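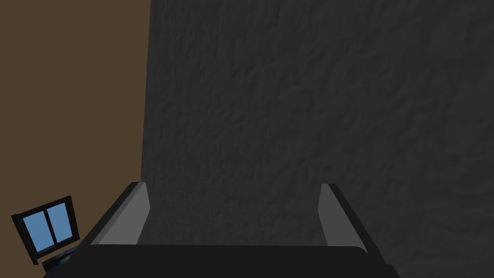 Gray paint for a small hallway – how dark is too dark?

Started by zokomcombe_attic
Posted 2018-09-14

Hi everyone! We finally have the keys to our little row house and I'm itching to get going. The upstairs hallway has one tiny window at the far end, and every wall is the color of old custard. I want to go properly dark. Charcoal, the whole way, ceiling too if I can talk my husband into it!

My sister thinks I've lost my mind and says a hallway with that little light has to be white. Has anyone done it? Any regrets? Matte or eggshell?

Reply from plumbline24
Do it! We painted ours a deep slate in March and I still grin every time I go up to bed. White in a dim hallway just goes sort of dingy, like dishwater. Dark looks like you meant it. We went matte on the walls and satin on the trim in the same color, and the doors practically glow against it.

Reply from Marwan Harb
I'm going to be the wet blanket. I painted a stairwell charcoal at our last place and repainted it inside a year. Every scuff, every fingerprint, every spot where the vacuum hit the corner showed up as a pale streak. With two kids and a dog it was hopeless. If you go dark, skip the matte.

Reply from plumbline24
Marwan, which matte, though? The cheap flat stuff marks if you breathe on it. There are scrubbable mattes now and they're a different animal. I wipe ours with a damp cloth and it's been fine.

Reply from Marwan Harb
It was a contractor flat, so fair point. I'd still go eggshell in a stairwell.

Reply from cabello_and_cats
Eggshell shows every lump in old plaster, so look down the wall with a flashlight held flat against it before you decide. If it looks like the surface of the moon, matte is your friend. Ours did!! We skimmed the worst bits, sanded for what felt like a month, and then went matte anyway.

Also, get the primer tinted gray. Custard yellow under charcoal over a white primer took me four coats. With gray primer in the next room I needed two.

Reply from Dirceu Lacerda
Seconding tinted primer. And please buy sample pots and paint big pieces of cardboard, then move them around the hallway morning and night. Grays are sneaky. The one I loved in the store was purple by lamplight and nearly navy at noon.

For bulbs, go warm. Cool white on dark gray makes a house feel like a parking garage.

Reply from torkatholm
Am I the only one who'd leave the ceiling white? A dark ceiling in a narrow hall feels like a tunnel to me.

Reply from plumbline24
Torkatholm, I thought so too, then we did the ceiling last and the edges kind of melted away. It felt taller. Try it, it's one gallon!

Reply from torkatholm
One gallon and a very sore neck. I'm keeping my white ceiling.

Reply from zokomcombe_attic
You are all wonderful. Did the flashlight test and it is absolutely the surface of the moon, so scrubbable matte it is, with gray primer underneath. Three sample pots are drying on cardboard in the kitchen – one is already looking purple, Dirceu! Ceiling still under negotiation. Does anyone have a favorite filler for hairline cracks around door frames?

Reply from cabello_and_cats
Flexible painter's caulk for the cracks where wood meets plaster, regular filler everywhere else. Smooth it with a wet finger and leave it overnight before you prime.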